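Soltgate assembly cell

The Soltgate cell is a two-armed robot workstation used for putting together flat-pack plastic furniture. It was built by Workneh, a small automation firm, and is best known among its operators for the amount of attention it needs before doing anything. The maintenance log, begun by Keith Bickerstaff, had reached 606 entries by May, a good many of them consisting of the word "cable."

Setup

A working day starts with homing both arms, left first. The order dates from an early software fault, since corrected, but the habit has outlived it. The grippers are then opened and closed 21 times with nothing in them, and the finger pads are wiped down. Gülizar Öztürkmen's setup sheet also calls for the work surface to be covered in plastic sheeting, smoothed flat. The second half of this instruction is widely regarded as optimistic.

Parts are laid out by hand. The base goes down with its ribbed side up and its leg sockets clear, and the legs are placed to the right, within reach of the right arm. The left arm steadies the base while the right presents a leg.

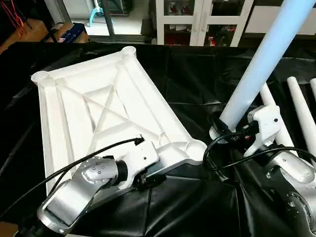
The left gripper on the rim of the base, with spare legs lying to the right.

Calibration is checked against one socket only. If the leg meets it squarely, the other sockets are taken on trust – a policy that Orathai Saengthong, who wrote the calibration routine, has described as "faith-based metrology."

Maintenance

Cables are the main source of trouble. They run outside the arms, and a loop that is harmless in one pose can snag in the next. Ties are inspected weekly and replaced when they turn brittle. Gripper brackets are printed on site and treated as consumables; joint screws are retightened in a fixed order, from the base outward.

The longest stoppage on record came after 2,457 cycles, when the right wrist began to drift. Somkiat Onsri replaced the joint motor, then the motor driver, and finally a connector that had worked itself half out of its seat. The original motor was refitted and remains in service. The spare is kept in a drawer marked "Nomel," for reasons the log does not record.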